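Taso Knit Cover and Bag Set

Supplied by Clodcombe, Plollavham branch
Sold as a set or as separate parts

The Taso set is for putting things away, moving them or keeping the dust off them between uses. It has two parts. The first is a black knit cover, sold as a tube, which pulls on over long or awkward shapes. The second is a supply of thin see-through plastic bags, which go over or around whatever the knit doesn't reach.

The knit is soft and stretches both ways. It is made longer than most jobs need, and the extra length is meant to be pushed back or rolled up. Rolling gives a thick edge that grips without tape or string. You can leave it as a single roll, or fold it back in several bands if you want more padding at one end.
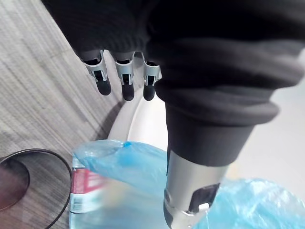

Black knit fabric with a thick rolled fold at its lower edge.

What is in the set

Knit cover, black, 2 metres, one length
Bags, clear blue tint, pack of 200
Bags, clear yellow tint with printed patches, pack of 200
Storage sack with drawstring

The cover can be cut with ordinary scissors. A cut edge will curl a little and may shed some fluff the first time it is washed. If you need a neat edge, turn it under and stitch it by hand, using a loose stitch so the tube can still stretch.

We changed the knit last December. The older one, made by Górecki, had a tighter rib and was harder to get over wide parts. We still have a small number of Górecki lengths and will sell them until they are gone. They can be used alongside the new ones, but the black is not an exact match, and the two should be washed separately at first.
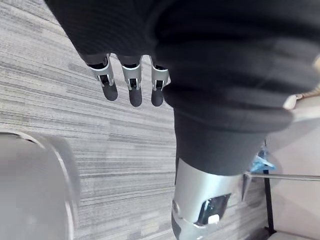 To fit the cover, gather the whole length in both hands as you would a sock, put the opening over the end and let it out as you go. Fitting is easier with two people on anything longer than your arm. Stop before any part that has to turn or slide, and roll the spare fabric back to that point. Check for zips, hooks and sharp corners first. The knit will catch on them and a pulled thread cannot be put right.

Machine wash cool, inside out. Dry flat. Do not tumble dry or iron.

The bags

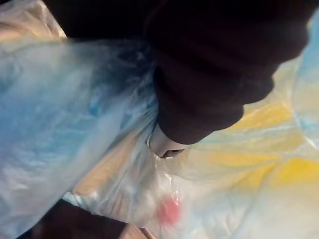

CLODCOMBE : Packing and Covers Department

Both kinds of bag are thin enough to bunch and tuck by hand. They crease as soon as they are handled and will not lie flat again afterwards, so keep unused ones in the pack. The blue has a pale tint and lets you see the shape of what is inside. The yellow is warmer in colour, with patches of brighter yellow print. Many customers use blue for things that are staying and yellow for things that are going, but that is up to you.

The bags are not padded and should not be used alone for anything that might be knocked. Put the knit on first and bring the bag up to it. They are not suitable for food, and must be kept away from babies and small children.

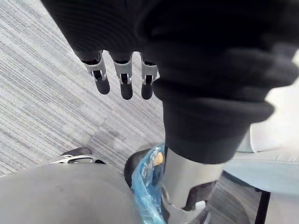
For lower parts that stand on or near the floor, open the bag fully and work it up from underneath, then gather the loose plastic to one side. A bag left on the floor is easy to slip on, so pick up spares before you start lifting.

Ordering

Sets can be collected from the Plollavham counter or sent by carrier. There is a limit of 6 sets per order from stock. Larger orders are made up separately and take longer, so please ask before paying.

Spare bags are sold by the pack in either colour. We do not split packs. Knit covers can be returned if they have not been cut or washed. Opened bags cannot be returned.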